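Floltwood Community Workshop
Minutes of the Activities Group, Mar 24, 2025
Room 102

0 comments | 30 shares

1. Minutes of the previous meeting
The minutes were approved with one correction: the Quinlan paper order was for 100 sheets.

2. Marked paper layouts
The group reviewed the layout for the measuring table, a rectangle drawn by hand in black marker on white paper, with short tick marks along three sides. Members noted that the rectangle is wider at the bottom than at the top. It was agreed to keep the present sheet until November and to draw the next one with a ruler.

The textured green cube was accepted as the standard piece for the table. A request for a second color was deferred – Zurnham has not yet sent its price list.

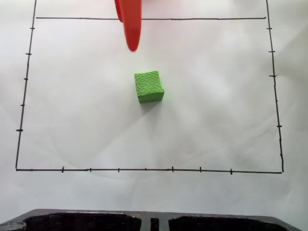

3. Storage
Spare sheets will be kept flat in the cabinet in Room 213. Folded sheets are no longer to be put out for sessions.

4. Budget
The Danow grant balance was reported and accepted without discussion. Markers may be bought from the supplies line.

5. Next meeting
The date will be posted on the door of Room 102. The meeting was adjourned.

Share 30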